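Ticket: away allocation page sells out at wrong number
2 min read

Erdős Park ticketing, Jokel platform. Status: open, workaround in place

Reported by club shop, Thursday morning. Fans trying to buy away seats for the Zikemstead match get "sold out" but we were given 2,000 and the sales report shows nowhere near that. Phones going nonstop.

9:10 — Checked the allocation in Jokel. Says 2,000, correct. Block map loads fine. Tried to buy two adults as a test member, got sold out at the basket.

9:25 — Logged out, tried as non-member. Same. Tried on phone, same. Not a browser thing then.

9:40 — Found 191 seats stuck in "held". Holds are supposed to drop after 18 minutes. Some of these are from last night. Released them by hand, went on sale, gone in no time. So the site is selling OK, it just cant see the rest.

10:15 — Compared with the Wemis match in December, which sold with no trouble. Difference is that one had a single price band. This one has adult, senior and under-16, and block C has no price band set at all. Basket seems to treat no price as no seat.

10:30 — Added bands to block C. Still sold out. Cleared the cache, waited, tried again. Block C now shows. Bought one test seat and refunded it.

11:05 — Shop says 56 members were charged but have no seat number on the confirmation email. All bought between the hold release and the cache clear. Payments are there, seat field blank. Do NOT refund these, I'm assigning seats by hand from block C, keeping families together where the order has more than one.

11:50 — Halfway thru. Please stop resending confirmations until I'm done, it sends the old blank one.

1:20 — All assigned, new emails out. Holds are still not dropping on their own. Releasing by hand every half hour until Jokel support answer. Leave ticket open.

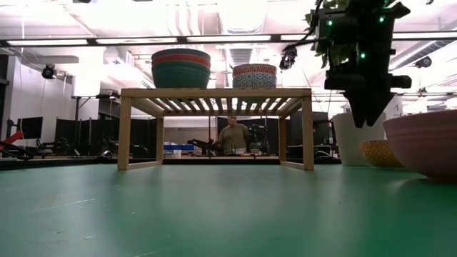 Barnabás Takács
Ticketing systems, matchday office

Contact the ticket office | © Erdős Park Ticketing | Back to top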